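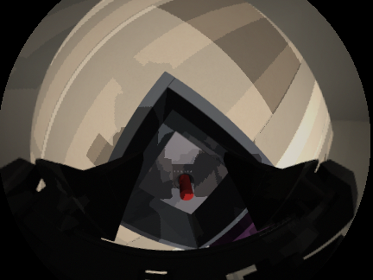 Orsolya Vörös told me the red part is what sells Skomau, because every customer wants to see a gripper go after something small inside a box before they pay for anything.

I'd been playing with the simulator for 9 days when we talked, and I had complaints! The license is $400 a seat (ouch), and my old laptop crawled.

"Turn the shadows down," she said, laughing. "You'll get your speed back."

I did, and she was right. She also said Gesano, the add-on with 20 more tasks, comes out in February. "Try the box one first," she told me. "It's harder than it looks."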